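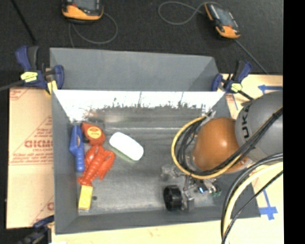

灰色铁皮槽和里面的东西

2023年4月15日，星期六

上午主要弄铁皮槽，下午给小件登记。按做的顺序记，有几处没做完，Henok下周接着看。

铁皮槽
四壁往里斜，小东西放进去自己会往底下滑，挑拣方便，这一点比原来的平盘好用。槽底已经磨得很花，发乌，有几块泛白的云状斑，靠左下还有一个深色小圆点。圆点用指甲刮不掉，用酒精擦过也没变化。先不动它，在本子里记一笔，下次看有没有变大。

后壁内侧的反光是老问题。灯一开，整面发白，只有亮区下沿能看到一排深色划痕和细竖道，浅色的件靠过去就看不清边。左壁和前壁是哑光的，没有这个毛病。试了三种办法：
一、灯往前挪一掌宽。后壁暗了一点，槽底反而花了，不采用。
二、灯上罩一层描图纸。效果可以，但纸用胶带贴的，灯热了以后翘边，中午掉下来一次。
三、用3000目砂纸干磨后壁右上角一小块，巴掌大。太细，磨完比原来还亮。方向错了，应该用粗的。Ilgın说她那边有剩的红色百洁布，周一带过来，拿那个在同一块上再试。

磨过的地方边上有铁灰，用湿布收了两遍，又用干布擦。布单独放，别和擦塑料件的混在一起。上个月白色件上的灰印就是这么来的，洗了半天。

小件
在槽里的先按槽里的位置记，省得以后对不上。

蓝色塑料玩具，工具样子，紧挨左壁，柄朝前。柄是圆的，带棱纹，宽的那头有一道窄口。棱纹里最容易藏脏，要用软毛牙刷顺着纹刷，横着刷会把灰赶到下一道里。登记名争了一会儿，Obsa要写“扳手”，我觉得看形状定不下来，最后写“蓝色工具形玩具”。以后凡是定不下来的都照这个写法，先写颜色再写样子，不要猜用途。

红橙色圆鼓鼓的一件，在蓝色那件右边，靠后，左上有个尖角。面上有椭圆形黄标签，红色小字。标签不要泡水，清洁时只擦周围。字太小，没抄，等拿到台灯下用放大镜再补。登记表“标签文字”一栏先留着，别填问号，上次填的问号录进表里以后查起来很麻烦。

龙虾，亮红橙色，斜放，两只大钳，身子一节一节的，尾巴张开像扇子。节与节之间的缝和钳子根部要重点看。Şükran建议用棉签蘸中性洗涤液，一节一节来。估计是这一批里最费时间的一件，排在最后做，别排在中午前，做到一半去吃饭，回来就忘了擦到哪一节。

黄色长方块，在槽的左前角附近，挨着龙虾尾巴。形状简单，六个面擦完就行。量尺寸时注意从面上量，不要从棱上量，棱稍有磨圆就差一点。

白色长圆件，两头圆，表面光。像肥皂，也像个盒子，没定。下面朝暗处的一侧看着有点发绿，不知道是本色还是光的关系，先拿到窗边对一下白纸再写颜色。如果是盒子，要找接缝；如果是肥皂，就不能沾水，也不能和别的件放一个袋里。定下来以前一律按肥皂对待，干擦，单独装。

几件红的挤在一起，黄块又顶着尾巴，从上面看很难分出边界。给Sumeya画轮廓的时候要一件一件拿开放到灰纸上画，不要直接照着槽里描。她上回描的那张，钳子和旁边的件连成了一块，后来重画。

编号
总表编到376，今天的从下一个号接着往下排。旧表里有两处跳号，是Obsa去年合并两箱时留下的，不补，保持原样。标签纸用Pruton那卷窄的，宽的那卷在弧面上粘不住。龙虾上不贴，系线牌，线穿过钳子和身子之间，松一点，别勒出印子。

放回1831号箱之前每件套一个透明袋，红的和白的之间隔一张纸。去年夏天箱子靠暖气管那侧放的红色件，把旁边的浅色件染过一点粉，到现在也没擦掉。箱子已经挪到架子下层，离管子远了，纸还是要隔。

台面
槽底下是浅色木台面，铁皮边直接压着容易出印。想在四角垫毡片。抽屉里剩的毡片厚薄不一，垫上会晃，晃了小件就会自己滑位置。找Henok问有没有同一厚度的，没有就从Eltow那张旧桌垫上裁四块。裁的时候避开烫过的那个角。

台子后面地毯是深色的，掉了深色小件很难找。收工前关大灯，拿手电贴着地面照一遍。今天照出来一颗平头螺丝，不知道是哪里的，放在窗台的瓶盖里，谁少了自己拿。

没做完的
后壁用百洁布再试一小块，干湿各一次，结果写在这页背面。
黄标签上的红字。
白色件是什么。
描图纸换个固定办法，Ilgın说用长尾夹，夹子不要碰到灯罩。
毡片。
蓝色件窄口里面，没有合适的细刷，Şükran从家里带一支奶瓶吸管刷。

17点半收工，湿布晾在水池边，干布在二层抽屉。砂纸用过的那张背面写了日期，还能用，别扔。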